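Garderobe im Pichler-Haus wird erneuert

Wer im August ins Pichler-Haus kommt, findet den Eingangsbereich in neuer Ordnung vor.
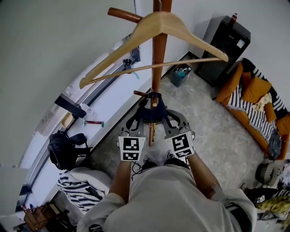 Garderobenständer statt Hakenleiste

Der Trägerverein Enadness hat die alte Hakenleiste im Erdgeschoss abnehmen lassen. An ihre Stelle treten Garderobenständer aus Holz, an denen Jacken auf Bügeln und Taschen an den unteren Zapfen hängen können. Die Leiste stammte noch aus der Zeit, als im Haus die Schneiderei Celtent untergebracht war, und hatte sich an mehreren Stellen aus dem Putz gelöst.

Für die Umgestaltung standen 4000 Euro bereit. Abgerechnet wurden nach Angaben des Vereins 3396 Euro, darin enthalten sind die Ausbesserung der Wand und ein neuer Anstrich. Der Rest fließt in die Beleuchtung im Treppenhaus.

Platz unter den Fenstern

Rucksäcke und größere Taschen dürfen weiterhin unter den Fenstern abgestellt werden. Decken und Kissen für die Ruhestunde bleiben ebenfalls im Raum. »Wir wollten nichts wegsperren, was jeden Tag gebraucht wird«, sagte Dorian Arnaud, der die Arbeiten für den Verein betreut hat. Der Durchgang zur Tür muss auf einer Breite von 80 Zentimetern frei bleiben.

Hemant Nautiyal, Leiter der Nachmittagskurse, bittet darum, nasse Mäntel zunächst im Vorraum abtropfen zu lassen. Das Holz der Ständer ist nur geölt.

Liegen gebliebene Kleidungsstücke werden bis Freitag aufbewahrt und danach an die Kleiderkammer in Brornov gegeben. Kleinere Fundsachen können im Büro im ersten Stock abgeholt werden. Die alten Haken gibt der Verein kostenlos ab, Interessierte melden sich ebenfalls im Büro.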